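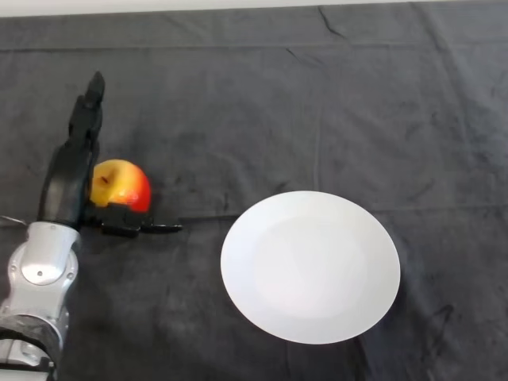

Fazia tempo que eu queria pôr as mãos na Filtana, a mão robótica da Clilidholm, desde que ela apareceu no catálogo da Prasach já com braço, cabos e o software Văn no mesmo pacote. Chegou em maio, numa caixa que precisei de ajuda para subir pela escada, e de lá para cá quase todo o meu tempo livre foi embora nisso. O teste que mais repeti é o mais simples do mundo: uma maçã, um prato branco e a mão com o polegar esticado por baixo da fruta, na direção do prato. Parece pouca coisa, eu sei, mas uma maçã diz muito sobre uma mão robótica. Ela é redonda, lisa, rola quando quer, amassa se você aperta demais e nunca tem o mesmo tamanho da anterior.

Antes de continuar, o contexto: dou aulas de eletrônica, mexo com garras e braços pequenos há anos e comprei o kit com o meu dinheiro. Não tenho laboratório. Tenho uma bancada, um pano cinza-escuro por cima e um vizinho paciente.

O que vem no pacote

O pacote que escolhi é o intermediário. Vem o braço, a mão, a fonte, um cabo de dados, um jogo de chaves, um saquinho de parafusos de reposição e uma licença do Văn. O manual tem 143 páginas e é bom de verdade! Tem desenho explodido de cada junta, tem o torque de aperto dos parafusos, tem até uma seção só sobre por onde passar os cabos. Só existe em inglês, e a tradução que a Prasach manda em anexo cobre a instalação e para por ali. Para quem vai usar com aluno do ensino técnico, isso pesa.

O braço é prateado, bem acabado, com as carcaças arredondadas que pegam todo reflexo da lâmpada (e toda impressão digital também). A mão é preta e fosca, toda de elos articulados, e o contraste entre as duas partes ficou bonito. A junta do punho é a peça de que mais gostei. Não tem folga que eu consiga sentir com os dedos, e o desmonte para limpeza é rápido: solta os parafusos, puxa reto, pronto.

Montagem

Montei num sábado de manhã com o Toàn Võ, que já tinha trabalhado com a versão anterior e me poupou de dois erros feios. O primeiro era prender a base antes de passar o cabo. O segundo era ligar a fonte com a mão ainda sem calibrar, o que faz os dedos irem até o fim de curso com um estalo bem desagradável. O manual avisa sobre isso, só que na página 51, e a gente liga a fonte muito antes de chegar lá. Se alguém da Clilidholm estiver lendo: esse aviso merecia um adesivo no conector.

Fora isso, tudo encaixou. Os furos batem, as roscas são limpas e não precisei lixar nem forçar nada. Quem já montou kit barato sabe o tamanho dessa alegria.

O Văn

Eu esperava pouco do software e fui surpreendido. A tela principal mostra as juntas numa coluna e a posição da mão em outra, e você grava uma pose, dá um nome e encadeia com a seguinte. Em meia hora eu tinha uma sequência de aproximar, fechar, levantar e deslocar. Feia, travada, mas minha. Existe também o modo de teleoperação, em que você guia o braço e ele registra o trajeto, e foi nele que passei mais tempo. É viciante! A resposta é rápida o bastante para você esquecer do computador por uns instantes.

O que me irritou: a versão que veio instalada perde os nomes das poses quando o projeto é renomeado. Os valores ficam lá, mas tudo vira pose_a, pose_b e por aí vai. Escrevi para o suporte e quem respondeu foi Bình Vi, no mesmo dia, com uma correção provisória que funcionou e um pedido do meu arquivo de projeto para reproduzir o defeito. Atendimento assim eu elogio em público com gosto.

Outra coisa pequena: o controle de velocidade é um deslizante sem campo numérico. Para repetir um teste nas mesmas condições, eu queria digitar o valor e acabou. Por enquanto anoto a posição com uma fita crepe na tela. Funciona mal.

A pegada

Vamos à parte boa. A aproximação que deu mais certo comigo foi lateral: a palma encosta num lado da maçã, o polegar entra por baixo e só depois os dedos de cima dobram por sobre a fruta. Tentei vir de cima, como faria com uma garra de dois dedos, e a maçã escapava para o lado em boa parte das vezes. Com a entrada lateral o pano ajuda, porque segura a fruta no lugar enquanto a palma chega. Em bancada lisa, sem pano, precisei diminuir bastante a velocidade.

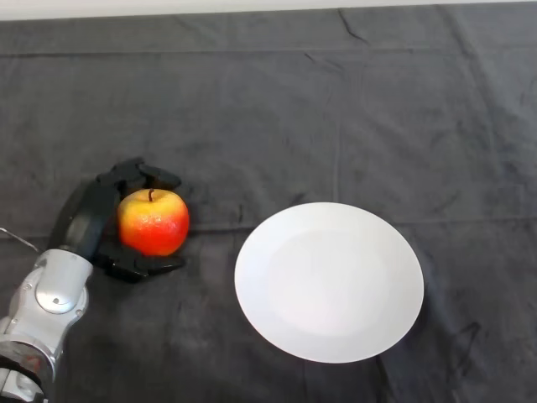

Pegada fechada: palma de um lado, dedos por cima e apoio por baixo, com o prato à direita.

Quando os dedos fecham assim, formando uma gaiola em volta da fruta, dá para baixar a força de aperto bem mais do que eu imaginava. O apoio de baixo carrega o peso e os de cima só impedem que ela saia. Fiz uma série longa, de 123 tentativas de pegar e pôr no prato, mexendo na força de poucas em poucas, e das que falharam, 12 foram por erro meu na posição inicial do braço. As outras falhas tiveram quase sempre a mesma cara: a maçã girava um pouco na hora de fechar e o cabinho ficava embaixo de um elo. Girar a fruta antes resolve, mas é trapaça, então deixei as falhas na planilha.

Largar no prato é mais difícil que pegar. O prato que uso tem aba larga e o fundo raso, e se o polegar abre primeiro a maçã cai torta e vai parar na aba. Abrir os dedos de cima primeiro, descer mais um pouquinho e só então recolher o polegar para trás me deu o pouso mais macio. Essa ordem de abertura eu achei sozinho e fiquei bobo de contente, até o Toàn me mostrar que ela está descrita no manual.

Também testei com limão (fácil), tomate maduro (fácil com a força baixa, um desastre com a força padrão), caneca vazia e um rolo de fita. A caneca foi a que mais me agradou, pela alça, que a mão aceita sem reclamar. Com objetos chatos a história muda: cartão, régua, tampa de pote, tudo isso a Filtana pega mal. As pontas são finas e alcançam a beirada, só que falta atrito. A Clilidholm vende capinhas para as pontas, à parte, e eu ainda não comprei.

Barulho, calor, cabo

O braço é silencioso. A mão faz um zumbido agudo quando segura alguma coisa por muito tempo, nada que atrapalhe uma conversa, mas o meu cachorro sai do cômodo. Depois de uma hora de uso seguido a base da palma fica morna. O manual recomenda uma pausa e eu obedeço, com um cronômetro de cozinha.

O cabo é o ponto de que menos gostei no conjunto inteiro. É fino, claro, e se deixar solto ele passeia perto do punho conforme o braço se mexe. Não tive nenhum acidente. Mesmo assim, num kit desse preço eu queria uma presilha decente já incluída, e não a sugestão de usar abraçadeira. Prendi a parte mais longa na lateral da bancada e deixei uma curva livre perto do braço, com sobra para a rotação completa.

Para quem serve

Para escola técnica, para grupo de pesquisa pequeno, para gente teimosa com uma bancada em casa: recomendo com vontade. Dá para ensinar calibração, planejamento de movimento e controle de força no mesmo equipamento, e os alunos que vieram ver ficaram muito mais tempo do que tinham combinado (uma delas refez a minha sequência de aproximação e ficou melhor que a original). Para linha de produção eu não usaria, nem é essa a proposta.

Quem só precisa levar caixinha do ponto A ao ponto B gasta menos com uma garra comum de dois dedos e vai ser feliz. A Filtana começa a valer o que custa quando o objeto é irregular, macio ou escorregadio.

A garantia é pela Prasach, com envio por conta do comprador, e as peças de reposição da mão são vendidas por dedo, coisa que me deixou tranquilo para deixar aluno mexer. O braço vai inteiro para a assistência em caso de defeito, não tem jeito.

Prós: pegada firme com pouca força, encaixes precisos, modo de teleoperação do Văn, suporte rápido, peças avulsas para os dedos.

Contras: cabo sem presilha, aviso de calibração escondido no manual, deslizante de velocidade sem número, pontas lisas demais para objetos chatos, tradução incompleta.

Nota: 9 de 10. Vou atualizar a resenha quando testar as capinhas. Se alguém já usa as capinhas com fruta molhada, me conte nos comentários como ficou, porque a próxima série vai ser com uva e estou com um certo medo.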